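Motisow Household Help Forum
Kitchens and washing up

Draining mugs over a double-basin sink

Posted by Jitpraphai

I should be grateful for advice on the draining of mugs. Our shared kitchen has a double stainless steel sink, and a rod rack has been placed across one basin so that the worktop may be kept clear. Users differ as to whether a mug should be left on its side or turned fully over. The kitchen serves 36 members of staff, and a written rule is to be displayed in February. Does the forum have a recommended practice?

2 replies

Meinrad Bühler
Site contributor, 2,514 replies

It is recommended that mugs be placed with the rim facing downwards. A mug left on its side retains a small quantity of water along the lower wall, and this may leave a mark on a pale glaze. The following procedure has been adopted in our own building.

1. Rinse the mug and shake it once over the basin.

2. Lower the mug to the rack and turn it over before releasing it. Glasses should be kept to one side of the rack, where they are less likely to be knocked by a handle.

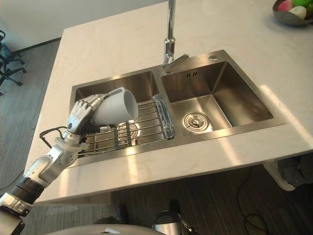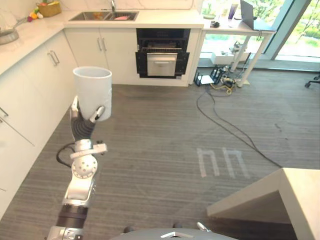 3. Leave the second basin free for rinsing. Sponges and cloths should be removed from it after use.

4. Return dry cups to the cupboard by the end of the day. Cups stored upright should be placed away from any open shelf, as they collect dust.

The rack itself should be lifted out weekly and the strainer beneath it cleaned. Should the rack have rubber grips, these must be washed separately - residue gathers underneath them and is not removed by rinsing alone.

Grirska

I agree with the above in general. Ours go on their sides and no complaint has been received. A tea towel is quicker in any case.

Jitpraphai

Thank you both. The procedure set out by Mr Bühler will be displayed beside the sink, with the weekly cleaning of the rack added to the existing rota.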